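Four de table Lisus - notice de mise en route
Section 4. Première mise en chauffe et première pâte
Version du 2022-03-05, relue par Rhun Gape

À lire avant de brancher. La section 2 (déballage, contrôle de la pierre) doit être terminée. Si la pierre est fêlée, on s'arrête là et on appelle le revendeur.

4.1 Emplacement

1. Poser le four sur un plan stable, plat, qui supporte la chaleur. Pas de nappe, pas de toile cirée.
2. Laisser de l'air derrière et sur les côtés. La grille arrière ne doit jamais toucher le mur.
3. Rien au-dessus. Ni étagère basse, ni rouleau d'essuie-tout accroché.
4. Dérouler le cordon en entier avant de brancher. Prise murale avec terre, pas de multiprise.

ATTENTION - le capot monte très haut en température. Poignée noire uniquement. Enfants et animaux à distance, y compris après l'arrêt.

4.2 Chauffe à vide

À faire une seule fois, fenêtre ouverte. Une odeur et un peu de fumée sont normales au début.

1. Retirer les cales en carton sous la pierre. Vérifier deux fois, il y en a une au fond.
2. Passer un chiffon sec sur la pierre. Pas d'eau, pas de savon.
3. Fermer le capot. Bouton de gauche sur 240, bouton de droite sur SOLE.
4. Laisser tourner 13 minutes. Le voyant s'éteint et se rallume, c'est le thermostat.
5. Couper, débrancher, laisser refroidir capot fermé.

Remarque : si la fumée persiste à la deuxième chauffe, une cale est sans doute restée sous la pierre. Débrancher, attendre, soulever la pierre à deux mains.

4.3 La pâte

Le four pardonne peu une pâte trop épaisse. Bord cru, dessous noir. Donc étaler fin, et régulier.

1. Sortir les pâtons du frigo à l'avance. Froids, ils se rétractent.
2. Fariner le plan de travail. Légèrement - la farine en trop brûle sur la pierre et donne un goût amer.
3. Aplatir à la main, du centre vers le bord.
4. Finir au rouleau, un quart de tour entre chaque passage. Ne pas appuyer sur les bords.
5. Vérifier le diamètre avec le gabarit imprimé au dos de la notice. Plus grand que le gabarit : la pâte touchera la résistance.

Un rouleau simple suffit, il n'est pas fourni. Éviter les modèles à picots pour la pizza, les garder pour les fonds de tarte. Le bois se nettoie à sec, à la raclette puis au chiffon. Jamais au lave-vaiselle.

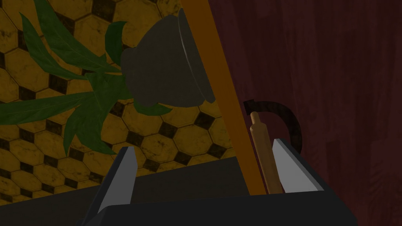 Fig. 4-b. Rouleau à pâtisserie en bois, poignée arrondie.

Pâte qui colle au rouleau : un voile de farine sur la pâte, pas sur le bois. Pâte qui se déchire : la remettre en boule, couvrir, laisser reposer et recommencer. Inutile de forcer.

4.4 Enfourner

1. Préchauffer capot fermé, bouton de gauche sur 240, bouton de droite sur SOLE + VOÛTE. Attendre l'extinction du voyant.
2. Garnir sur la pelle, au dernier moment. Une pâte garnie qui attend, c'est une pâte qui colle.
3. Secouer la pelle. Si la pizza ne glisse pas, soulever le bord et remettre un peu de semoule.
4. Ouvrir le capot, déposer, refermer sans traîner.
5. Au bout de 2 minutes, tourner la pizza d'un demi-tour avec la pelle.
6. Encore 2 minutes, puis contrôler le dessous. Prolonger si besoin, en restant à côté.

Garniture : peu. Mozzarella égouttée la veille si possible, sinon pressée dans un torchon. Les légumes crus rendent de l'eau, les précuire. Pas d'huile versée directement sur la pierre.

ATTENTION - ne jamais verser d'eau sur la pierre chaude. Elle casse. Pas couvert par la garantie.

4.5 Enchaîner plusieurs pizzas

Jusqu'à 4 pizzas de suite sans problème. Entre deux, refermer le capot et attendre que le voyant s'éteigne de nouveau, sinon le dessous reste blanc. Brosser la farine brûlée à chaque fois, avec la brosse Seston livrée dans le carton. Après la quatrième, pause, le temps que le boîtier refroidisse un peu.

Avec le kit pelle Prorus (en option) : monter le manche avant la chauffe, vis serrée à fond. Une pelle qui tourne sur son manche, c'est la pizza par terre.

4.6 Après usage

1. Deux boutons sur zéro. Débrancher en tirant sur la fiche, pas sur le cordon.
2. Laisser refroidir complétement. Capot entrouvert possible.
3. Gratter la pierre à la spatule. Les taches restent, c'est sans effet sur la cuisson.
4. Extérieur : éponge à peine humide. Pas de spray dans les grilles.
5. Ranger à plat, pierre en place, rien de lourd dessus.

4.7 Si ça ne marche pas

Voyant éteint dès le branchement : essayer une autre prise, puis contrôler le disjoncteur.
Dessous brûlé, dessus pâle : passer sur VOÛTE pour la fin de cuisson, moins de farine.
Dessus brûlé, dessous pâle : préchauffage trop court, ou bouton resté sur VOÛTE.
Le capot ferme mal : miettes dans la charnière. À froid, au pinceau.
Odeur de plastique après la première chauffe : arrêt immédiat, débrancher, ne plus utiliser.

Pièces détachées (pierre, brosse, poignée) chez Kontogiannis, indiquer le numéro de série collé sous l'appareil. Les pierres de l'ancien modèle, vendu jusqu'en septembre, ne sont pas compatibles - encoche plus large.

Suite en section 5 : pains plats et focaccia.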